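Imness Community Workshop
Minutes of the computer repair group meeting, 15 June 2021

Present: Natalina Gatti (chair), Domenica Hollenstein, Anum Arain, Debora Longo (minutes)
Apologies: Rebecca Fabbri

1. Minutes of the last meeting
Agreed with one correction. The spare monitors went to the Solline day centre, not to the library.

2. Money
Balance in the parts account is £816. Domenica has paid the Bellini invoice for £487, which covers drives and memory for the next batch. The second invoice, for cables, has not come yet. Anum asked whether we could pay for cables out of the donations tin. Natalina said no, everything should go through the account so it can be traced.

3. Desktop machines from Flevard
Flevard have given us 58 desktops from their old office. They are stacked along the back wall of the store. Seven will not start at all and have been put to one side for parts. The rest need a new drive, a clean and a memory check before they can go out.
Domenica reported that the cases vary more than we were told. Some open with a catch and some need a screwdriver, so the work sheet will need two versions. Anum will write the second one.

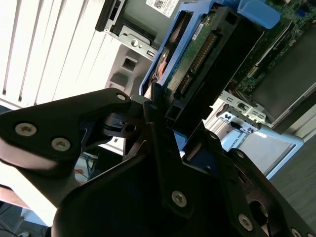 4. Taking out and labelling old drives
Old drives must be out of the machines before anything else is done to them. Last time two went through to cleaning with the old drive still in, and this is not to happen again. Where the drive sits in a blue plastic caddy with a handle tab, keep caddy and drive together until the drive has been logged, then put the caddy back with the machine it came from. Debora asked where our own number should go. Agreed that it goes on the caddy in pencil on masking tape, and that the maker's label on the drive is left uncovered, as we copy the serial number from it. Nothing is to be stuck near the gold pins on the connector. Domenica has found tape residue on two connectors from the spring batch and had to throw one drive away.

5. Wiping
Anum will do the wiping as before. Drives that fail the wipe go in the locked cabinet for shredding. Flevard want a list of serial numbers with the result against each one. Natalina to ask whether a spreadsheet will do or if they need it signed.

6. Room and benches
The long bench is to be kept for open machines only. Coats, mugs and bags go on the shelf by the door. Domenica asked for a second desk lamp – agreed, up to £25. The dustpan has gone missing again.

7. Any other business
Rebecca sent a note to say the school would take machines in September if they come with keyboards. We are short of keyboards. Debora will put a notice up at Solline and ask Flevard if they have any left.

Actions
Anum – second work sheet, wiping
Natalina – speak to Flevard about the list
Domenica – desk lamp, chase cable invoice
Debora – keyboards, new roll of masking tape

Date of next meeting to be sent round by email.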